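The woman who runs Hanberg, a two-room toy workshop, buys her maple already joined and sands it herself. "I want the swirls," she says. "People send back plain boards. They never send back the ones with figure in them."

Each board is sold as a base for shape blocks. The first run was 300 sets, and she still has notes from it pinned over the sink. Most are about color. She started with nine shades and cut them to red, yellow, blue and green — the children she watched kept sorting by color before they looked at shape.

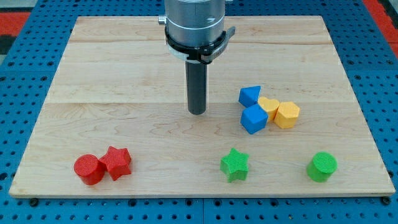
"Two of each color is enough for a small child," she says. "With more than that they just fill the board and walk off."

She has been asked to smooth the ridges on the blocks and has refused. Small hands slip on a smooth face, she says, and the triangles are the first to end up under the couch.

Orders for September stand at 758. She would like to hire someone for the sanding. "I'd keep the packing, though. I like the packing."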